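Unit 4: Tolerances, fits and stack-up in small assemblies
Course notes, week 3
23/01/2023

Reading for this week: the Wotwood case pack, sections 1 to 3. Bring a calculator to the tutorial. The drawing set for the Flumivar valve body is in the shared folder and will be used again in September for the design task.

4.1 Why parts vary

No manufacturing process repeats a dimension exactly. Cutters wear, moulds warm up, stock varies from batch to batch, and the person or gauge taking the measurement adds an error of its own. A drawing that gives a length as 30 mm and nothing else leaves the shop to guess how much departure from 30 mm is acceptable. The tolerance removes the guess. It states the largest and smallest size at which the part still does its job.

A tolerance also has a price. Halving it usually costs more than the designer expects, as it may force a change of process, an extra finishing pass or a slower inspection. The working rule in this unit is to ask for the widest tolerance the function will bear, and to be able to defend that figure in writing.

4.2 Terms

Nominal size: the size used to name the dimension.
Limits: the largest and smallest sizes permitted.
Tolerance: the difference between the limits.
Clearance fit: the shaft is always smaller than the hole.
Interference fit: the shaft is always larger than the hole before assembly.
Transition fit: either may occur, depending on which two parts meet.

Students regularly confuse tolerance with clearance. Tolerance belongs to one feature on one part. Clearance exists between two parts, and its range depends on the limits of both.

4.3 Worst-case stack-up

Take five spacers placed end to end in a housing. Each spacer has a nominal length of 6 mm with a tolerance of plus or minus 0.1 mm. The nominal stack is 30 mm. In the worst case every spacer is at its upper limit and the stack is 30.5 mm, or every spacer is at its lower limit and the stack is 29.5 mm. A housing that must always accept the stack needs an internal length of at least 30.5 mm at its own lower limit.

The method is simple and safe. Its weakness is that it designs for a coincidence. In a long chain, the chance of every part sitting at the same extreme is very small, and the resulting gaps can be wide enough to cause rattle, leakage or misalignment. 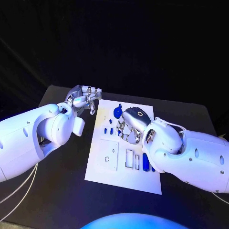
Coste objected at this point in last year's session that worst-case figures are still the only ones a repair technician can rely on, as spares come from mixed batches and get fitted one at a time. The objection is sound for serviceable products. It is one reason the Wotwood pack keeps both methods side by side and asks for a choice to be justified.

4.4 Statistical stack-up

If the part dimensions are independent, centred on nominal and normally distributed, their tolerances may be combined by the root sum square. For the five spacers:

T = square root of (5 x 0.1 squared) = 0.224 mm

The predicted stack is therefore 30 mm plus or minus 0.224 mm, less than half the worst-case range. If each part tolerance corresponds to three standard deviations, then 99.73 per cent of stacks should fall inside this band. In a run of 1,000 assemblies, the expected number outside it is between two and three.

All three assumptions need checking. A worn tool shifts the mean. Parts from one mould cavity are not independent of each other. Sorting by a supplier can remove the middle of the distribution and sell it to someone else – a practice that leaves two humps and makes the root sum square result far too optimistic.

4.5 Worked data: Ollska hinge pins

The Ollska data file lists 3,384 measured pin diameters. Do not use the whole file for the first exercise. Draw a random sample of 200, plot a histogram, and calculate the mean and standard deviation. Then compare the sample mean with that of the full file. Sampling the first 200 rows is not random; the rows are in production order and the drift is easy to see once plotted.

Record the units in every column heading. Marks are lost each year for mixing millimetres and micrometres.

4.6 Exercises

1. Repeat the calculation in 4.3 for eight spacers of 4 mm, each plus or minus 0.05 mm. Give both the worst-case and root sum square results.

2. A pin of 7.98 to 8.00 mm enters a hole of 8.01 to 8.04 mm. State the minimum and maximum clearance, and name the fit.

3. For the Flumivar valve body, identify the dimension chain that controls seal compression. Draw it as a vector loop – start and finish at the seal face – and mark the sign of each term.

4. Recommend one stack-up method for the valve body, in no more than 200 words. Refer to how the product will be serviced.

Solutions to 1 and 2 will be posted after the tutorial. Exercises 3 and 4 are to be handed in with the lab book.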